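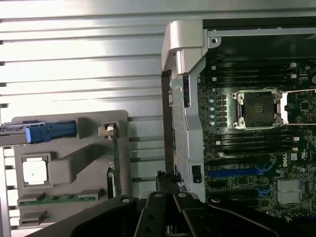 有读者留言说，除尘先吸后擦，顺序反了等于和泥。同意，上一篇我写反了，已改。

这篇接着写书房和工具间的灰。想到哪写到哪，赶时间。

先说顺序。从高到低。柜顶、灯罩、架子、桌面，最后地。窗开一条缝就行，开大了穿堂风一吹，白干。空调先关。

毛刷。两把够用，一把软的扫缝，一把硬的扫金属棱条、散热片、纱窗槽那种一道一道的地方。顺着纹路刷，别横着来，横着刷灰全卡进去了。软刷用羊毛的，化妆刷退役下来也行，洗干净晾透。硬刷我用Risteck那种尼龙的，掉毛少。便宜的猪鬃刷掉毛掉的厉害，扫完还得捡毛。

吸尘器调最小档，吸嘴别贴着东西，离开一指。刷子在前面扫，吸嘴在旁边接着。两只手配合，头几次手忙脚乱正常。吸嘴口套一层旧丝袜，皮筋扎紧，小螺丝小垫圈吸不进去。

带电的东西：拔插头。不是按开关，是拔。拔完再等一会儿。湿布一律不进机箱里头，里面只用干刷子和气吹。气罐要正着拿，歪着喷会喷出液体来。风扇用手指按住再吹，别让它空转。

擦布。三块分开：干的、微潮的、擦油的。颜色分开最省事，我家是白、蓝、灰，灰的擦油。混了就混了，重洗一遍。洗的时候别放柔顺剂，放了以后不吸水，擦哪儿哪儿一道印。

银色金属面留水印的问题，问的人最多。干布收尾，一个方向擦到底，不要画圈。还有印子就酒精，布上倒一点点，别直接往面上倒。拉丝的面顺着丝走。有漆的、有字的地方先在角上试。钢丝球不要碰，一碰就花，补不回来。

浅色塑料发黄。擦不掉的，别费劲。油垢那种黄可以，洗洁精兑温水，布拧到不滴水，捂一会儿再擦。晒出来的黄是料子变了，网上那些方子我试过两种，一种没用，一种擦完发粘，第二天又落一层灰在上头。

卡扣。塑料卡扣冬天脆，天冷别硬掰，屋里放一晚再拆。先找能按的地方，按住再推，推不动就是方向错了，换个方向。断过两个才学会。拆之前手机拍一张，拆一步拍一步，装的时候倒着翻。

螺丝。拆下来的按位置放，别一把抓进碗里。我的土办法：一张硬纸板，照着东西画个大概轮廓，螺丝从哪拆的就扎在哪儿。鸡蛋托也行，不过鸡蛋托翻过一次，全撒地上，找到半夜。现在用的是Lachance的磁性垫子，200块，贵了，打折再买。没有垫子的，双面胶贴纸板，一样。

滑丝的螺丝垫一块宽皮筋再拧，十次能成六七次吧。不成就别硬来了，越拧越圆。

螺丝收纳我分了11格，太多了，现在觉得。常用的也就那几种，别的进一个大罐子，要用再倒出来扒拉。标签写在盒子正面，不要写盖子上，盖子会盖错。（盖错过。）标签机没必要买，美纹纸加油性笔，撕了重贴。

抽屉底垫一层防滑垫，工具不乱跑。垫子剪得比抽屉小一圈，好拿出来抖。抖到阳台外面之前看看楼下有没有晾被子。

气味。工具间闷久了有股机油味，小苏打放碟子里，放角落，一个月换。咖啡渣要彻底晒干，没干透的会长毛，别问。潮的话放除湿盒，满了就倒，别等溢出来，流到铁器上第二天就起锈。

锈。薄锈用橡皮擦，真的，那种灰色硬橡皮。厚一点用细砂纸，再厚就上除锈膏，戴手套。弄完一定抹油，薄薄一层，抹完拿干布再带一遍，油多了粘灰，又回到第一条了。

电线。灰最爱躲在线堆里。线一根一根拎出来，干布捏住从头撸到尾，再卷。不要绕胳膊肘，绕久了里面拧着劲。魔术贴扎带，剪成小段，一卷用好几年。两头都贴标签，插头一头，设备一头，不然趴桌子底下还是不知道哪根是哪根。

地面最后。先干后湿，木地板拖把拧干。墙角用旧牙刷，踢脚线上面那条边很多人忘，我也忘，写在门后的单子上了。

多久做一次：桌面每周，架子每月，柜顶和机器里头半年。有猫狗的再短点。算过一笔账，去年一年零零碎碎花在刷子、布、气罐上123块，没加那张垫子。Zevham的气罐比超市的耐用，超市的喷几下就没劲了。

换架子的事顺便说一句。Cledurdale那款铁架，报价将近1440，层板可调，最下面一层离地高，拖把伸得进去。就冲这一点。选架子先看底下能不能扫，层数再说。贴地的柜子底下什么样自己挪开看看就知道了，我家挪出来过两支笔一把尺子。

补充，刚想起来：

口罩带上，眼镜也带上，吹灰的时候尤其。
旧报纸铺地，弄完一卷就扔，别铺床单，灰全进布里了。
头发扎起来。
手机别放裤兜里，弯腰会掉。
干完先洗手在喝水。

下篇写纱窗和油烟机滤网，有问题留言，看到会回，慢一点。

5月12日 星期日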